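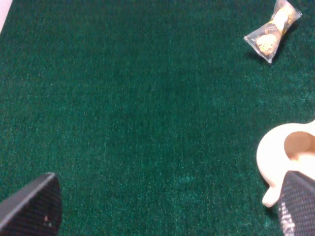

N.º 13 – página 3

Preguntas frecuentes sobre la moqueta y los tentempiés en la sala común

Por Aliki Theodorakopoulos
Agosto

Desde que la sala común de Zendodport tiene moqueta, recibo muchas preguntas por escrito y otras en el pasillo. He reunido en esta página las que se repiten más. El español no es mi primera lengua, así que pido paciencia si alguna frase suena demasiado formal.

¿Se puede comer en la sala?

Sí, se puede comer, pero solamente cosas secas y envueltas una por una. Galletas pequeñas, crackers, caramelos. La comida del mediodía se toma en la cocina de la planta baja, también cuando hay poca gente y parece más cómodo subir el plato.

¿Por qué tienen que estar envueltas una por una?

Antes comprábamos galletas en cajas grandes y las poníamos en un plato. Al final de la tarde quedaba siempre la mitad, ya blanda, y muchas migas alrededor. Con el envoltorio individual cada persona abre la suya y las otras se guardan para el día siguiente. Sé que esto produce más plástico. Lo hemos hablado en varias ocasiones y todavía no tenemos una solución que guste a todos.

He encontrado una galleta en el suelo, todavía cerrada. ¿La tiro?

No es necesario. Si el plástico está entero y los dos extremos siguen retorcidos, pase un paño por fuera y devuélvala a la cesta. Si el plástico tiene un agujero o uno de los extremos está abierto, entonces sí, a la basura.

¿Y si la galleta está rota por dentro?

Se puede comer igual. Pido solamente que se abra encima de la mesa, con una servilleta debajo. Una galleta rota suelta muchas más migas de lo que uno espera, y sobre todo esas migas marrones muy finas que bajan hasta el fondo del pelo.

¿Cómo quito las migas de la moqueta?

Primero se dejan quietas. El error más frecuente es frotar con la mano o con un papel, porque la miga se hace polvo y entra más. Se recogen los trozos grandes con los dedos y después se pasa la aspiradora despacio, primero en una dirección y luego en la contraria. Nuestra aspiradora es la Ulteo, está en el armario de la entrada. Para la moqueta se usa sin el cepillo duro. El cepillo duro es para la escalera.

¿Puedo usar un rodillo adhesivo?

Para pelos y pelusas, sí. Para migas no me gusta mucho, las aplasta. Michalis Konstantinidis tiene la opinión contraria y guarda un rodillo en su cajón, quien lo necesite puede pedírselo.

Hay zonas donde el verde se ve más claro. ¿Está gastada?

En general no. El color de una moqueta de pelo corto cambia según cómo están tumbadas las fibras y de dónde llega la luz. Donde las fibras están levantadas se ve una parte pálida, casi como escarcha, y donde están aplastadas el verde parece más oscuro. Pase la palma de la mano por encima en las dos direcciones y verá la diferencia. Si después de aspirar la parte clara no cambia nada, escríbame y voy a mirarla.

¿De qué color es exactamente? Quiero comprar una alfombrilla que combine.

Es un verde oscuro, pero de cerca se notan puntos más azulados, de un tono turquesa apagado. En el pedido a la casa Petridis nuestro color figura con el número 754. Recomiendo pedir una muestra y mirarla en la misma sala, por la mañana y por la noche. Yo elegí un cojín por internet y no combina en absoluto.

Se ve una línea recta, muy fina. ¿Es un defecto?

No se preocupe por ella. En una superficie de un solo color cualquier unión o cualquier doblez se nota, más todavía con la luz de lado. Si la línea está plana al pasar el dedo, no hay que hacer nada. Si se levanta, por favor no la corte con tijeras y no ponga cinta adhesiva, que deja pegamento y después recoge toda la suciedad. Avíseme y llamaremos a Petridis.

¿Qué hago si se cae café?

Papel de cocina blanco, apretar sin frotar, cambiar el papel y repetir. Después un poco de agua fría con unas gotas del limpiador Cakum, siempre desde el borde de la mancha hacia el centro. El papel tiene que ser blanco de verdad: una servilleta roja nos dejó un recuerdo cerca de la ventana – todavía se ve en invierno, cuando el sol entra bajo.

¿Y el chocolate o el caramelo pegado?

Se espera a que esté duro. Una bolsa con hielo encima ayuda. Luego se levanta con una cuchara, nunca con un cuchillo. El resto se trata como el café.

¿Dónde se tiran los envoltorios?

En el cubo amarillo, junto a la puerta. El plástico transparente sobre la moqueta oscura brilla y se ve enseguida cuando se mira desde un lado, pero desde arriba es fácil pasar sin verlo, y los trocitos pequeños de las puntas se meten en el tubo de la aspiradora. Le pido que tire el envoltorio entero y no arranque las puntas.

¿Con qué frecuencia se aspira?

La sala completa se aspira al final de la jornada, después de las seis. La limpieza con agua se hace una vez cada 12 semanas y ese día la sala está cerrada hasta la mañana siguiente. El aviso se cuelga en la puerta con tiempo.

¿Puedo dejar mis propias galletas en la sala?

Sí, con su nombre, en la estantería de abajo. Lo que no tiene nombre se considera de todos. La cesta común admite hasta 3 paquetes abiertos al mismo tiempo, porque antes había muchos y algunos envejecían detrás de los otros.

¿Qué pasa con las alergias?

Muchos envoltorios pequeños no traen los ingredientes o la letra es imposible de leer. Por esta razón guardamos la bolsa exterior, donde está la lista completa, en el primer cajón. Si falta la bolsa y usted tiene una alergia, no coma la galleta y pregunte antes.

Mi pregunta no está en esta página.

Puede dejarla en un papel en mi casillero o preguntarme por la mañana, antes de las diez. En agosto contesta Michalis, que conoce la moqueta tan bien como yo – excepto en la cuestión del rodillo.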